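The Bathroom Counter, Round Three

February 10, 2021

I have been putting off the bathroom for weeks. The kitchen got its turn in October, the hall closet got done over the holidays, and all that time the stuff next to the sink just kept multiplying. So this morning I made coffee, put on a podcast and gave myself 30 minutes.

The rule was simple: everything comes off the marble, and only what gets used every single day goes back on. That left the toothbrush cup and the little black vase with the white flowers (I know, I don't use flowers every day, but it's my rule and I can bend it).
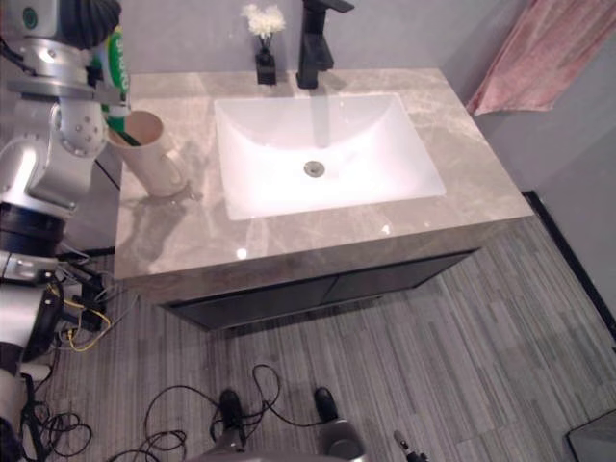
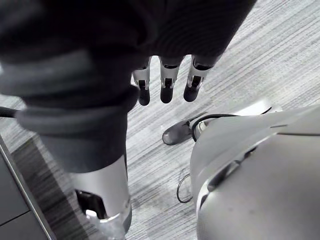
Where do you put everything that used to live on the counter?

Mostly in the cabinet underneath, sorted into shallow bins so I can pull one out without knocking over the rest. I bought three of the small Gurnent ones, 9 dollars each, and they fit side by side with a bit of room left for the hair dryer. One is for teeth, one is for face stuff, and the last one is for band-aids, tweezers, and whatever else I only remember when I need it. I threw out 15 hotel shampoos. Some of them had been with me through two apartments!

The cream cup stays because I love it, even if it does collect gunk at the bottom. I rinse it out on Sundays now and let it dry upside down on a washcloth. The green toothbrush is a soft one, and I've gone back to soft after my dentist gave me a talking-to about my gums.

Wiping down the marble is so much quicker with hardly anything on it. I use a drop of dish soap in warm water and then a dry cloth. No vinegar, please! I did that once at the old place in Urnberg and left a dull patch by the faucet that I had to look at until we moved out. The Fiadzo stone spray is nice too and smells like oranges, but I ran out and keep forgetting to order more.

Still to do: the drawer in the hall where the extra towels are supposed to go, and a hook for the back of the door. I've gone back and forth on the hook for ages. Brass or black? The faucet is black, so probably black, but then the brass one is on sale until the weekend.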